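We're looking for people who love old family recipes, or who grew up with them and would like a reason to finally write them down. The Niltatmont Kitchen Memory Project starts its second round in June, and we have room for 35 home cooks this time. You don't have to be a good cook! One of our favorite contributors last year told us up front that she burns rice, and she gave us the best lentil soup in the whole collection (she learned it standing on a stool next to her grandmother, and she still makes it by smell).

The idea came from Polyxeni Tzanetos, who inherited a shoebox of recipe cards from her aunt and found that half of them just said things like "flour until it feels right" or "bake as usual." She spent most of a winter calling cousins to find out what "as usual" meant. By the time she was done she had far more stories than recipes, and she talked the rest of us into doing the same for our own neighborhoods. The first collection came to 100 recipes and was printed by Onenetti, a small press on the east side of town that has kindly agreed to take us on again.

## What you would be doing

You would meet with one of our listeners for 5 conversations over the summer, usually an hour or so each, at your kitchen table or at our rooms on Kaneck Street if you'd prefer to get out of the house. You talk, we listen and take notes, and at some point there is nearly always something to eat. Between visits we ask you to cook one dish from your list and jot down what you did, in whatever language and whatever handwriting you like. Xuelian Shi and Damian Frei type everything up, and you get to read it and change it before anybody else sees a word.

We're especially hoping to hear from:

- people who cook from memory and have never measured anything
- people who have the cards or notebooks but aren't sure how to read them
- grandparents and grandchildren who would like to take part as a pair (you count as one place, so please send one application)
- anyone whose family recipes changed after a move, because the right flour or the right fish couldn't be found in the new place

Holiday dishes are welcome, but so is the Tuesday-night sort of thing that gets made out of two onions and the end of a loaf. We had eleven stuffed cabbages last year and not one plain omelet, and we'd love to even that out a little.

## What you get

There is a grocery allowance of $19 for each dish you cook for the project, paid when you hand in your notes. Everyone who finishes gets two copies of the printed book, along with a bound set of their own pages to keep. There's also a long lunch at the end, where people bring their dishes and stay much later than they meant to. Coffee and tea are on us at every visit to Kaneck Street, so come a few minutes early and settle in.

A wooden mug rack, with a bit of red wrapped around one of its pegs, stands on the big pale table, and tableware and decorations are set out along the far side.

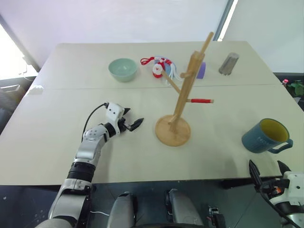

## How to apply

Write to us by letter or email, or stop in any morning before noon and ask for Chrysoula Karras. Tell us your name, the best way to reach you, and a little about one dish you would want to start with. A paragraph is plenty, though we happily read longer ones. If writing is hard for you, Chrysoula will sit down with you and fill in the page while you talk.

Zhenhua Tian reads every application and will call you back either way. He can talk with you in Mandarin or English, and Polyxeni is glad to help in Greek. Please let us know about stairs, hearing, or anything else we should plan for, and tell us about your allergies too, as there will be a lot of tasting.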